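Home | News | Products | Support | Contact

Godden adds coaster row to small-kitchen storage layout

February 2, 2021

Godden has revised its layout for combined kitchen and laundry corners. The new version gives each mug a fixed position at the back of the worktop and moves the tray out of permanent storage use. It replaces the layout issued in November.

Under the earlier layout, mugs stayed on the serving tray between uses. Jomar Villanueva, who prepared the revision, said the tray then took up the middle of the surface all day and had to be shifted whenever the worktop was needed for folding. In the revised layout the tray is for carrying only. Mugs go from the tray to a row of round coasters set along the rear edge, one mug to a coaster, with the handle turned toward the user.

Coasters do not have to match. Godden accepts solid rimmed types and woven types in the same row, provided the base lies flat and the mug foot fits inside the border. The minimum gap between coasters is 6 mm. Mugs with a foot wider than 8 cm need a larger coaster.

The clothes rack stays at the left end of the worktop. Godden limits it to short garments such as T-shirts, and asks for a clearance of 30 cm between the rack and the nearest mug. Spare hangers may be left on the rail. The rack's shallow base is not rated for storage of cups or glassware.

The layout is intended for worktops with a wall at the rear and at one side or more. Trirach, which supplies fitted corners to rental flats, will use it in 40 units. Wróbel is still working from the November version and has not given a date for the change. A separate sheet for worktops without a rear wall is being prepared under the name Grustton.

The revised layout sheet is available on request from Godden. Existing users do not need to replace their trays or racks. 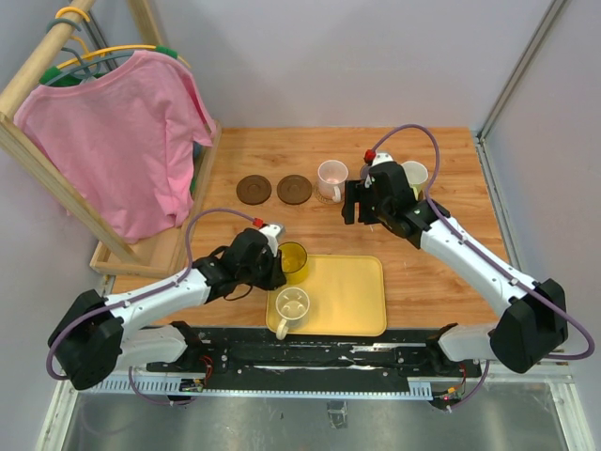
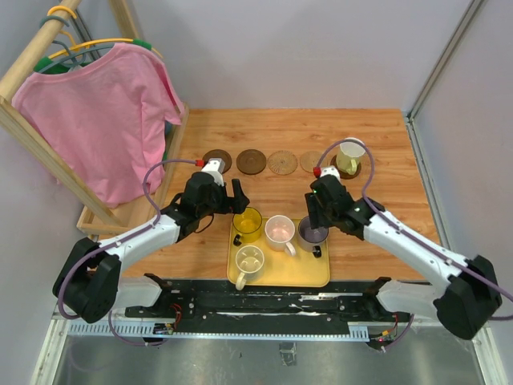
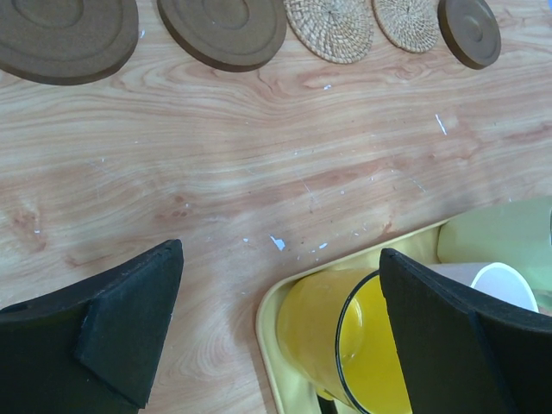
Round coasters along the back of the wood-grain worktop.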